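Backups zu Hause: von der externen Platte zum zweiten Standort

8. Februar 2020

Vor einiger Zeit hat sich meine externe USB-Platte verabschiedet, auf der die einzige Sicherung der Familienfotos lag. Die Originale auf dem Rechner waren noch da, verloren ging also nichts. Unangenehm war der Nachmittag trotzdem, denn bis die neue Platte beschrieben war, existierte von 14 Jahren Bildmaterial genau ein Exemplar. Seitdem habe ich die Sicherung neu aufgebaut und halte den Stand hier fest, auch für mich selbst.

Ausgangslage: ein Desktop-Rechner mit Debian, ein Notebook, ein kleiner Server im Abstellraum. Der Server heißt Colombo und macht Dateifreigabe, Kalender und ein wenig Hausautomatisierung. Die zu sichernde Datenmenge liegt bei 2 TB, der größte Teil davon ändert sich nie. Täglich neu hinzu kommen Mails, Textdokumente und gelegentlich ein Schwung Rohdaten von der Kamera.

Bisher lief das über ein Shellskript mit rsync und Hardlinks. Das Verfahren ist robust und man kann die Sicherung ohne Spezialsoftware lesen. Nachteile: keine Verschlüsselung, keine Deduplizierung über umbenannte Verzeichnisse hinweg, und bei vielen kleinen Dateien dauert das Aufräumen alter Stände länger als die Sicherung selbst. Wer einmal einen Fotoordner umbenannt hat und am nächsten Morgen eine volle Platte vorfindet, kennt das Problem.

Ich bin deshalb auf Borg umgestiegen. Borg zerlegt Dateien in Blöcke variabler Länge und speichert jeden Block nur einmal. Ein umbenannter Ordner kostet damit praktisch keinen Platz. Verschlüsselt wird auf dem Client, im Modus repokey-blake2. Der Schlüssel liegt dabei im Repository und ist durch die Passphrase geschützt. Man sollte ihn zusätzlich mit borg key export sichern und ausdrucken. Der Ausdruck liegt bei mir im Ordner mit den Versicherungsunterlagen.

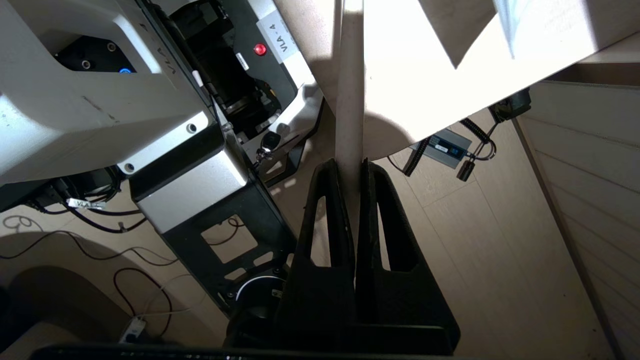

Die Aufbewahrung regelt borg prune. Nach etwas Hin und Her bin ich bei 14 täglichen, 5 wöchentlichen und 11 monatlichen Ständen gelandet. Jahresstände führe ich nicht, die Fotos werden ohnehin nie absichtlich gelöscht. Wichtig ist der Parameter --prefix, falls mehrere Rechner in dasselbe Repository schreiben. Ohne ihn betrachtet prune alle Archive als eine einzige Reihe und löscht die Stände des Notebooks, weil am selben Tag schon einer vom Desktop existiert. Mir ist das beim Testen passiert, zum Glück mit Wegwerfdaten. Inzwischen hat jeder Rechner sein eigenes Repository. Das kostet ein wenig Deduplizierung, dafür blockieren sich die Läufe nicht gegenseitig.

Gestartet wird per systemd-Timer mit Persistent=true, damit ein verpasster Lauf nach dem Einschalten nachgeholt wird. Cron kann das von Haus aus nicht, anacron wäre die Alternative. Beim Notebook prüft das Skript vorher, ob Netzstrom anliegt und ob Colombo per SSH erreichbar ist. Falls nicht, beendet es sich mit einem Eintrag im Journal und ohne Fehlermeldung auf dem Desktop.

Für den zweiten Standort habe ich zwei Varianten ausprobiert. Velix bietet Speicherplatz per SSH an und hat Borg serverseitig installiert, das war in einer Viertelstunde eingerichtet. Prirorby ist günstiger, spricht aber nur WebDAV und SFTP. Über sshfs läuft Borg dort zwar, aber zäh, und nach einem Verbindungsabbruch bleibt gern eine Sperrdatei liegen, die man mit borg break-lock von Hand entfernen muss. Ich bin bei Velix geblieben. Die Erstsicherung hat bei meinem Upstream entsprechend lange gedauert - ich habe sie in Teilen angestoßen und nachts laufen lassen. Die täglichen Läufe sind seitdem nach wenigen Minuten durch.

Der SSH-Schlüssel für den entfernten Zugriff ist in der authorized_keys auf borg serve --append-only beschränkt. Ein kompromittierter Client kann also neue Daten anhängen, die alten aber nicht endgültig entfernen. Das Aufräumen erledige ich mit einem anderen Schlüssel, der auf keinem der gesicherten Rechner liegt. Vor jedem Aufräumen sehe ich mir die Liste der Archive an, sonst nützt die ganze Konstruktion wenig.

Zur Überwachung schreibt jeder Lauf Zeitstempel und Rückgabewert in eine Textdatei auf Colombo. Ein kleines Python-Skript namens Cakgate liest die Dateien einmal täglich und schickt eine Mail, wenn ein Rechner länger als 5 Tage nichts geliefert hat. Rückgabewert 1 bedeutet bei Borg nur eine Warnung, meist eine Datei, die sich während des Lesens geändert hat. Das protokolliere ich, melde es aber nicht.

Offen ist noch der regelmäßige Test der Rücksicherung. Einzelne Dateien hole ich per borg mount zurück, das funktioniert gut. Eine vollständige Wiederherstellung auf eine leere Platte habe ich bisher nur vom lokalen Repository gemacht, vom entfernten noch nie. Das steht für Mai auf der Liste, zusammen mit dem Tausch der älteren der beiden Platten in Colombo. Deren SMART-Werte sind unauffällig, aber das waren sie bei der USB-Platte auch.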